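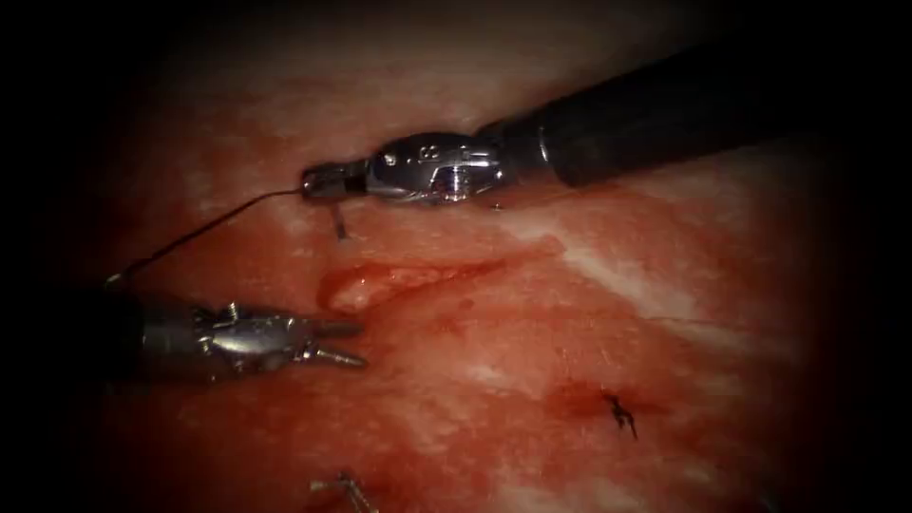
Needle driver above the tissue.

I keep hearing that you can pick a good laying pullet by looking at her. Wide hips, bright eye, red comb, done. After 2 years of keeping hens behind the shed in Golthorpe, I don't buy it.

In May I went to the Khasawneh hatchery sale with a list of these signs in my pocket. I paid extra for the birds that matched and took a few plain ones to fill the crate. The seller swore by a supplement called Trivik, which was supposed to bring them into lay early. The tub said to add it to the mash every morning. I did that until the tub was empty, and I saw no difference between the pen that got it and the pen that didn't. A small test, I know. Still, it's a bigger test than the one on the label, which was no test at all.

The best layer so far is a narrow brown hen with a floppy comb. She gave me 53 eggs before the prettiest bird in the crate gave me one. Maybe that's luck. I'd want to see 100 hens scored by somebody with nothing to sell before I trusted a hip measurement, and 1,000 would be better.
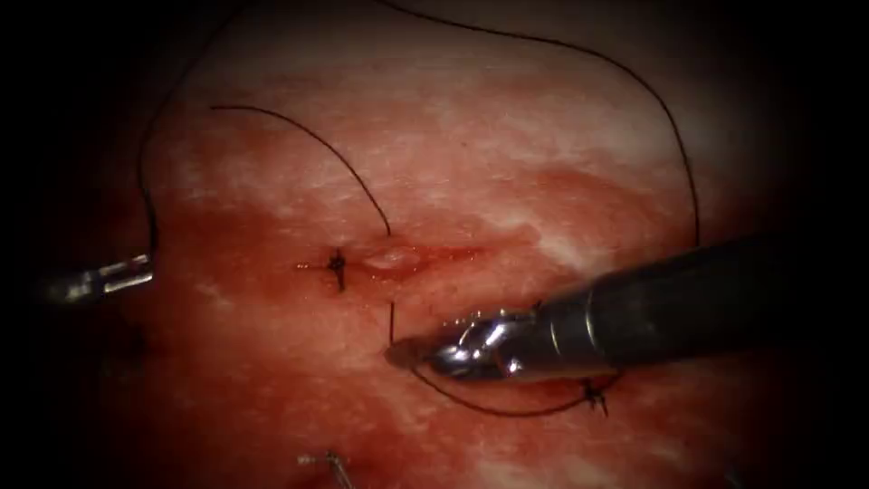
Is it worth paying more for a pullet with a bright red comb?
A red comb mostly tells you she is close to laying age, so pay for that if you want eggs soon, and don't expect it to tell you how many you'll get.

I'm keeping the egg tally on the feed room door through the winter. The plain birds go back in with the others next week, and they all get the same ordinary mash.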